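Gallery: Gripper comparison, Esteban cell

The set covers the August trials of multi-finger grippers on small labware. Two controllers were compared, the Prekeck and the Clumari, each over 12 runs with the same taught waypoints. Notes are by Gillespie Matheson.

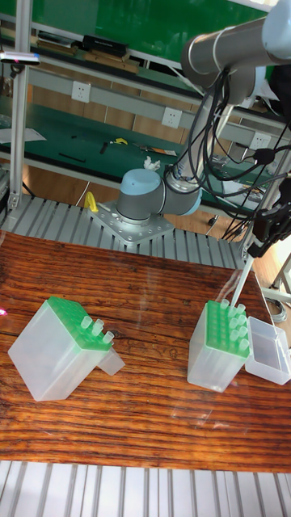
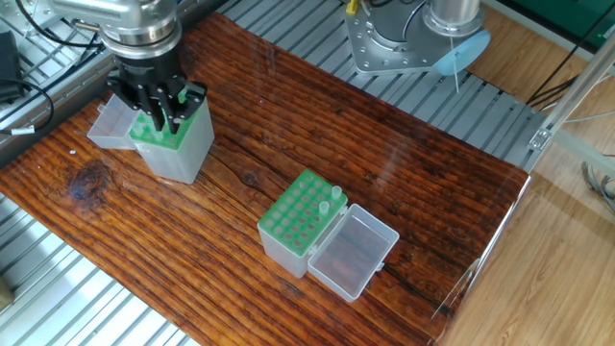
Racks with green inserts, all three views.
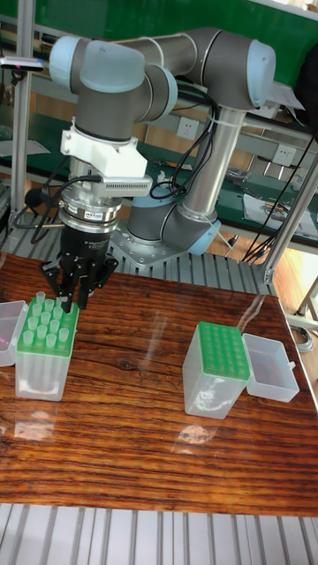 Finger closing speed was the main variable. At the Clumari default the fingers overshot on light parts, so the limit was lowered to 9 percent of maximum and left there -- the Prekeck needed no change. Lids on the racks were kept open in every run, as in the second view, where one lid lies flat on the board and the other hangs from the box held in the gripper. An open lid shifts the load to one side, and grip force on a whole box was raised a step to suit. Single tubes were run at the lower setting. The glossy tabletop gave both depth cameras trouble at low angles, and exposure was fixed by hand for the last eight runs.

Logs are filed under Lovton 2134. Force traces will be added once the time stamps are aligned.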